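Drendow Facilities Desk
Ticket 213
Subject: Whiteboard in room 205 won't come clean
Category: Furniture and fittings
Priority: Low
Opened by: Suryani Wijaya
Assigned to: Facilities, second floor
Status: Closed

Original request

The big whiteboard in 205 has stopped wiping clean. Whatever is written on it leaves a gray shadow, and if you leave writing up overnight it takes real scrubbing to get the worst of it off. The left half is worse than the right. We have tried the felt eraser that hangs on the side, a new eraser from the supply closet, dry paper towels, and damp paper towels. The damp towels moved the ink around and left streaks.

The board is the free-standing one with the thin gray frame. It was moved in from the old training room in May and it was fine for the first few weeks. Can someone either clean it properly or tell us it needs replacing? We use it most days.

Reply from Facilities, 9:40

Thanks for reporting. Some questions before we send anyone up.

Which markers are in the tray? Please read the name off the barrel, including any small print.
Has anyone used a spray on it, and if so which one?
Is the shadow the color of the ink, or gray whatever the ink was?
If you run a clean fingertip over a marked area and then over a clean area, do they feel the same?

Please don't use scouring pads or any powder cleaner on it in the meantime.

Reply from Suryani Wijaya, 10:25

Markers are Etis, black, blue and red. They say dry erase. There was also one Etis in the tray that looks the same but says permanent on the cap end, in very small letters. I have taken that one away.

Spray: there is a bottle of Heitmann glass cleaner on the windowsill and I am told people have been using it. I don't know for how long.

The shadow is gray for the black and blue ink. The red leaves a pinkish stain. To the touch, the bad half is slightly tacky. The right side is smooth.

Reply from Facilities, 11:15

Tacky is good news. It usually means there is residue sitting on top of the surface and the surface itself is still sound. Glass cleaner can leave a film, the ink sticks to the film, and then the eraser drags it around. A worn-out surface feels dry and a little rough.

Please try the following on a small patch at the lower left, where it won't matter much.

1. Wipe the patch with a clean microfiber cloth, dry.
2. Wipe with a second cloth dampened with warm water and one drop of dish soap.
3. Wipe with plain water.
4. Dry it completely with a third cloth. Wait a few minutes.
5. Write a short line in black, wait one minute, erase with a clean eraser.

Let us know what is left. Also throw out the felt eraser from the side of the board.

Reply from Suryani Wijaya, 1:50

Done. The patch is a lot better. The cloth came away dark gray on step 2, and brownish in one corner. The test line came off with one pass and left nothing I could see. The old shadow in that patch is lighter but there are still traces of it. One word is still readable if you stand at an angle ("agenda", I think).

The tacky feeling is gone.

Reply from Facilities, 2:05

Good. "Agenda" may well be the permanent marker. For that, trace over the old writing with a black dry erase marker, let it sit for a few seconds, and erase while it's fresh. The solvent in the dry erase ink loosens the old ink underneath. Repeat two or three times. If that fails, we have Prilar board conditioner in the basement store and will bring a bottle up.

You can do the rest of the board with the same soap and water steps. It is 200 cm wide, so change the water halfway or you will be putting the dirt back on.

Reply from Suryani Wijaya, 4:30

Whole board done, used seven cloths. Tracing worked on "agenda" and on a long arrow near the top. It did not fully work on the red. The right half looks like new to me. Left half still has some faint marks that don't wipe off, mainly at eye level.

Please bring the Prilar. The room is in use in the mornings this week but people can work around you.

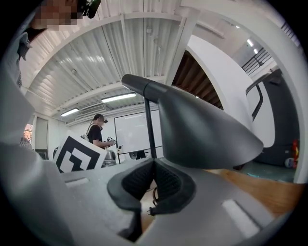

For the moment we are only writing on the right half, so that the left can be treated in one go. I have also put a note on the tray asking people not to use the glass cleaner, and moved the bottle to the kitchen.

Visit note, Facilities, 12:20

Applied Prilar conditioner to the left half. Left on for ten minutes, buffed off with a dry cloth, second coat on the red area only. Tested with all three Etis colors. Black and blue erase clean. Red erases clean if removed the same day. Old red stain reduced, still visible up close, not from the chairs.

Checked the rest of the board while there. Frame is straight. One foot was loose and has been tightened. Replaced the eraser and left two microfiber cloths in the tray. No replacement board needed.

Reply from Suryani Wijaya, 3:10

Much better, thank you. We can live with the bit of red. Is there a spare bottle we can keep in the room?

Reply from Facilities, 3:35

We'd like to keep it in the basement store, but we will add 205 to the monthly round and do the board with the others. Between rounds use a damp cloth and then a dry one. If the tacky feeling comes back, reopen this ticket and quote 213.

Closed by Facilities, 3:40
Resolution: Cleaned and conditioned. Cause was cleaner residue plus one permanent marker.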